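Can a machine put away the vegetables yet? Advice sought for a residential kitchen
Community Help > Household and Workshop Automation > Kitchens
Posted 2021-10-29 by Harriet Lindgren

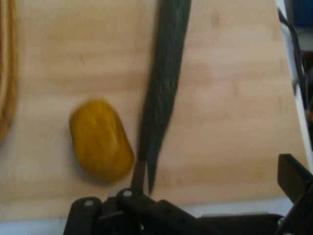

I am responsible for purchasing at a supported living residence with 19 tenants. The kitchen receives a produce delivery each morning, and a member of staff sorts it into baskets by type before the cook begins work. The task takes between 20 minutes and an hour, depending on what has been ordered. Our management board has asked me to report on whether a robotic arm could take over this sorting, and whether the same equipment could later be used for clearing tables.

I would be grateful for replies on the following points. First, can equipment now on sale pick up mixed vegetables, such as peppers and cucumbers, and place them in a basket without damage? Second, would a person need to remain in the room? Third, is it reasonable to expect one machine to perform both duties?

We have received a brochure from a supplier named Ploltero. It states that the arm "handles all common kitchen items," but it does not say how quickly, or how often it fails. The board meets in December and I should like to present something more definite than the brochure.

Leen Hourani
Member, Kitchens and Workshops

I managed a trial of a similar kind at the Radwan training kitchen, and I can report what we recorded there. The arm was a Skasance tabletop model with a two-finger gripper. Over the period of the trial it attempted 796 transfers from a table to a basket. Of these, 275 required a member of staff to step in, either to reposition the item or to restart the sequence.

The results differed a great deal by vegetable. Long, firm items such as cucumbers and zucchini could be held well enough when the fingers closed near the middle. When they closed near one end, the free end swung as the arm moved, and the item sometimes struck the rim of the basket. Bell peppers were harder. They are smooth and rounded, and they turn on the table when touched from the side. A grip that is firm enough to hold a whole pepper may also crack one that has begun to soften. Loose leaves, bunched herbs and anything in a thin plastic bag were removed from the trial at an early stage.

With regard to your second point, our insurer required a trained person to be present whenever the arm was powered. You should ask your own insurer before the board meets – the answer may settle the matter by itself.

On your third point, I would advise against planning for both duties. Clearing tables involves plates, glasses, liquids and tenants walking past. It should be treated as a separate project with its own assessment. A machine that has been set up to move vegetables between two known positions has not thereby been prepared for a dining room.

I would suggest that you ask the supplier for three things in writing:
The number of attempts and the number of failures, listed by item.
The time taken per item, including failed attempts.
The name of a kitchen where the equipment is in daily use, and permission to visit it.

If the supplier will provide only a video, ask whether it has been speeded up.

workbench_turasano
Member

We looked at one for sorting fittings in the shop and did not go ahead. Too slow for us. Metal parts all the same size are a good deal easier than vegetables, so I would not expect better in a kitchen. Have you considered asking the wholesaler to deliver the produce already sorted? Ours does this with hardware and the charge is small.

Harriet Lindgren
Original poster

Thank you both. I have written to Ploltero with the three requests and have asked our insurer for its position. The wholesaler has confirmed that it can separate the order by type, although not for salad leaves, and I am waiting for a price. Ms. Hourani, may I ask whether the staff time in your trial was recorded separately for setting up and for supervision? The board will certainly raise this.

Leen Hourani
Member, Kitchens and Workshops

It was recorded together, I regret to say. I would recommend keeping two separate sheets from the first day.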